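3.2 Bedroom Tasks and Surface Conditions

Bedroom tasks in the Brekdale study were limited to those that residents carry out on top of a made bed: sorting, spreading, folding and stacking. The bed was chosen as the working surface after pilot visits in the Tse apartments showed that most households fold there, even when a table is available. Each household completed four tasks in a fixed order, with a short rest between the second and third.

Items were placed on the sheet in a bunched state before the start of a trial. A cloth was considered bunched when no more than one of its corners could be identified from a standing position. Plain cloths were preferred to patterned ones, and their color was selected to differ clearly from that of the sheet (Figure 7).

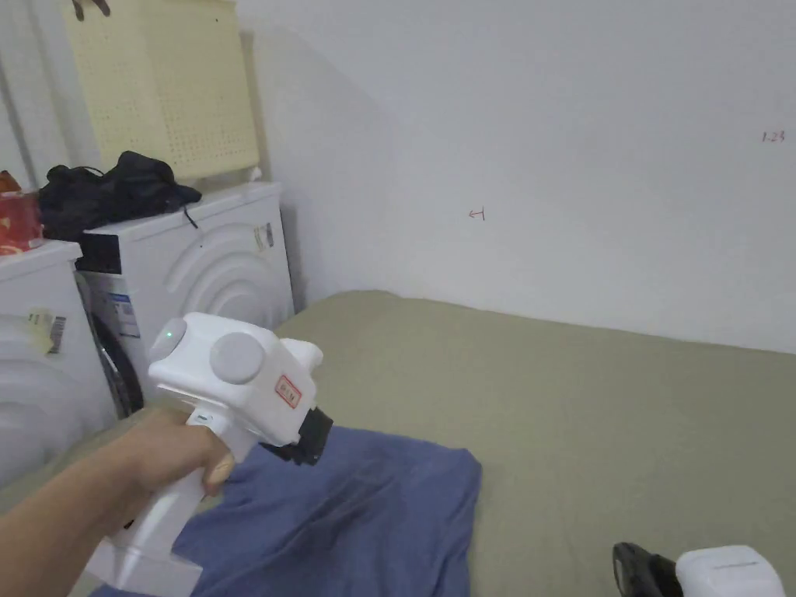

Figure 7. Blue cloth on an olive-khaki sheet, bedroom condition.

Softness of the surface had a marked effect on how residents worked. On firm mattresses, edges were usually aligned in a single pass. On softer ones, residents tended to lift the cloth clear of the bed and lay it down again, and creases in the sheet were often smoothed at the same time. Following the Stumus coding scheme, smoothing was recorded as a separate action only when it lasted longer than the fold before it.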